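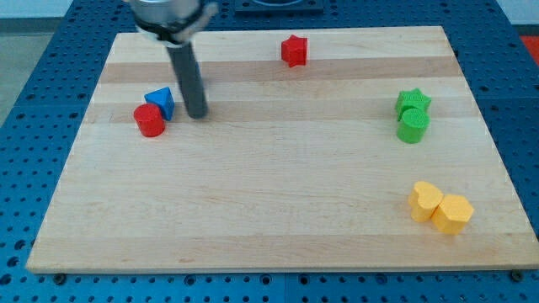

Striped wooden board on a perforated blue work table.

Learning a montuno pattern on piano: left hand first

Posted Mon 30 August by Saturnino Lorente

The montuno is the repeating piano figure that carries the second half of most salsa arrangements. It is short, usually two bars, and it locks to the clave. Most students learn the right hand first and then cannot add the left. The method below reverses the order.

What you need

A keyboard with at least four octaves, a metronome that can be set to half notes, and a recording of 2-3 son clave. Any plain recording will do. The practice tracks on the Ilano page run at three tempos, and the slowest is the one to use for this lesson.

Step 1. Clap the clave

Set the metronome to 60, one click per half note. Clap 2-3 son clave over it. In eighth notes, counting 1 & 2 & 3 & 4 &, the first bar has claps on 2 and 3. The second bar has claps on 1, the & of 2, and 4. Repeat for 25 cycles without stopping. If the click seems to move, stop and start over.

Step 2. Left hand alone

The left hand plays the tumbao rhythm of the bass in a reduced form: the & of 2 and 4 in each bar. Beat 1 is left silent after the first time through. The note on 4 belongs to the chord of the next bar. For the progression C, F, G, F, with two beats per chord in a real tune, start with one full bar per chord. The anticipation is easier to hear that way.

Say "one" aloud on each silent downbeat. Drop the spoken count only when the hand no longer drifts toward it.

Step 3. Right hand rhythm on one note

Play the following on middle C, with the left hand resting:

Bar 1: 1, 2, & of 2, & of 3, & of 4
Bar 2: & of 1, & of 2, & of 3, & of 4

Bar 1 has the on-beat notes and goes with the two side of the clave. Reversing the bars puts the pattern on the wrong side, a fault that dancers and percussionists will hear at once.

Step 4. Add the octaves

Replace the single note with octaves on the on-beats and inner chord tones on the off-beats. Keep the wrist level. Eugénie Royer's fingering is 1-5 for all octaves and 2-3 for inner tones, including on black keys. Players with a small span can leave out the lower octave note and keep the rhythm intact.

Step 5. Hands together

Return to 60. Play the left hand for four cycles, then bring in the right. The two hands meet on the & of 2 in both bars. Use that point as the check: if the notes do not sound together there, go back to Step 3.

Step 6. Raise the tempo

Go up four clicks at a time. Hold each setting for 20 clean cycles. A comfortable dance tempo is near 100, and 120 is brisk. Do not use the sustain pedal at any tempo.

Common faults

Accenting beat 1 in the second bar. There is no right-hand note there.
Holding the off-beat notes too long. Release each one before the next.
Changing the voicing every cycle. Keep one voicing until the chord changes.

The next lesson, in September, covers minor keys and the 3-2 form.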